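**How does the new parking benefit district in Sotholm work, and can my block still get in?**

Asked by Kekeli Lamptey, Thu 4 April

Hi all! I moved to the Eshun Street side of downtown last fall and I love it here, but I only just found out the city council voted to put meters on our block and send part of the money back to the neighborhood. I think that's a great idea (our sidewalks are a mess), but the map in the ordinance stops at Prakach Avenue and we're one block past it. Is the boundary final? Who decides what the money gets spent on? I read the staff report twice and still can't tell.

**3 answers**

**Heidrun Oberholzer** (accepted)

So glad somebody is asking about this! I've been going to these meetings for years and this is the best thing the council has done in a long time.

The boundary is not final. The council passed the first reading only, and the second reading is set for September. Until then they can amend the map by a simple majority. Blocks get added by petition: you need signatures from 30 households or businesses on the streets you want included, and the form is at the city clerk's counter. Get a few extra, in case some don't match the address list.
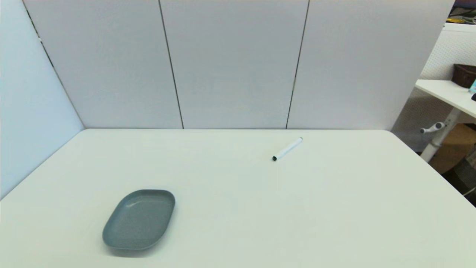 On the money, the ordinance splits it. The city takes its costs off the top for meters and enforcement, and what's left goes into a separate fund for the district. The council still votes on the spending, but it has to hold a hearing in the district first, and anyone can put in a project. Sidewalk repair is on the list of allowed uses, section 6 if you want to look it up. So are street trees and lighting!

Go to the hearing even if your petition is already in. You get your turn at the microphone if you fill out a speaker card before the item is called.

**flokard_resident**

They tried this in Flokard when I lived there. Took forever but we got new crosswalks out of it. Residents could buy a permit for 100 a year, don't know if Sotholm has that.

**Heidrun Oberholzer** replied:

Yes, there's a resident permit in the draft! The price is left blank for now and gets set by a separate resolution, so that's another one to watch for on the agenda.

**mapleside**

Look up Ordinance 812 on the city website, the map is the last page. The one in the staff report is an older version.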